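Do Store Standards Awards Tell Shoppers Anything? A Study of Four Convenience Shops in Berkdale

Retail Management, second-year project report

1. Why I picked this topic

Almost every convenience store I have worked in or shopped at has a plaque near the register. Some have several. My question was simple: does a store with a plaque give shoppers a better visit than a store without one? The people who run these programs say yes. I wanted to see if that held up in one small town.

The program I looked at is run by Nergate, a wholesale group that supplies independent stores under its own sign. Stores pay a yearly fee, get two inspections, and receive a certificate if they score high enough. Idton, the other wholesaler in the area, has no such program. Berkdale has two Nergate stores, both certified, and two Idton stores.

2. What the scheme measures

The Nergate checklist has 19 headings. I was given a copy by one of the store managers. Most of the headings deal with things an inspector can tick off quickly: clean floor, lit sign, uniforms, price labels in place, hot food logs filled in. Only two deal with customers at all, and one of those is whether staff wear a name badge.

Managers know the month of each inspection. One told me the store gets an extra delivery that week and more hours on the schedule. I don't think this is cheating, and I would do the same in that job. But it does mean the score describes a store on one of its best days of the year.

I also have a problem with the pass mark. Nergate would not tell me how many stores fail. The manager who gave me the checklist had never heard of one failing. If nearly everybody gets a certificate, then it mainly proves that the fee was paid.

3. How I collected my data

I visited all four stores through July, at 8 a.m., 1 p.m. and 6 p.m., and recorded three things: gaps on the shelf for a fixed list of everyday items, wrong or missing price labels, and time spent in line. I also ran a paper survey outside the stores, which got 200 usable replies.

Across all visits I made 861 shelf checks. Each check was one item at one store at one time of day. The survey asked people how satisfied they were with the store and then whether they knew it had an award.
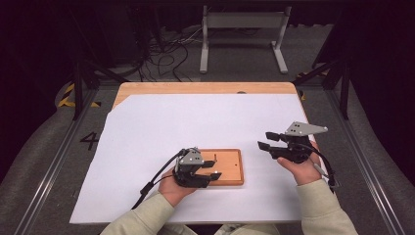

Two hand-held grippers over a small tray on white paper.

I started with a longer item list and cut it down after the first week. Anything seasonal came off, along with newspapers and lottery products, which don't restock the way groceries do. Milk, bread, eggs, diapers and pet food stayed on. I kept the same brands where both wholesalers carried them and picked the nearest match where they didn't.

4. Results

Shelf gaps were lower in the certified stores in the morning and no different at 1 p.m. By 6 p.m. the store with the fewest gaps was one of the Idton shops, the one on the bus route. Its owner places an order every day and doesn't wait for the wholesaler's suggested list. That explains more than a certificate could, in my opinion.

Price labels were a clear win for Nergate. Both certified stores had fewer errors at all three times of day. Labels are on the checklist, so this is at least some evidence that stores improve on what gets inspected.

Waiting time went the other way. The longest line I stood in, 9 minutes, was at a certified store at 1 p.m. with one register open. Waiting time is nowhere on the checklist.

In the survey, satisfaction was close to equal between the two groups. Very few shoppers knew their store held an award, including people who said they went in every day. When asked why they used the store, most wrote that it was near home or near work. Several wrote that it was open late.
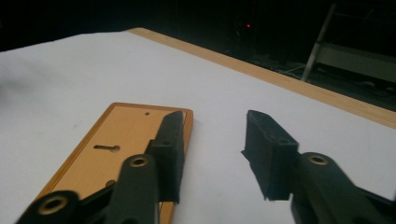 This matters because the Nergate brochure says certified stores see higher sales. That may be true, but the brochure compares certified stores with all other stores, including very small ones in places with hardly any foot traffic. It does not compare the same store before and after it joined. I asked for those figures and was told they were not shared outside the group.

5. Comparison with an older scheme

The course reader includes a short case on Vasylenko, a regional bakery chain that ran its own store awards and later dropped them. The chain replaced a yearly visit with unannounced checks and published every score, low ones included. Managers disliked it, according to the case, and scores fell sharply in the first round. I find that drop easier to believe than a wall full of passes.

6. Limits

Four stores is a small group and I can't claim much from it. The two Idton stores are very different from each other. I did all the counting myself, so any mistakes run through the whole set. I also had a view before I started, and a reader should keep that in mind. The survey only reached people willing to stop, which at 8 a.m. is not many.

7. What I would change

If Nergate wants the certificate to mean something to shoppers, the visits should be unannounced and at least one should take place in the evening. Waiting time should be on the list. The number of stores that fail should be published each year. I sent these points to the area office with a summary of my results and got a polite reply thanking me for my interest in the program. One of the two certified stores asked for the 6 p.m. shelf figures and is going to try a second fill in the afternoon.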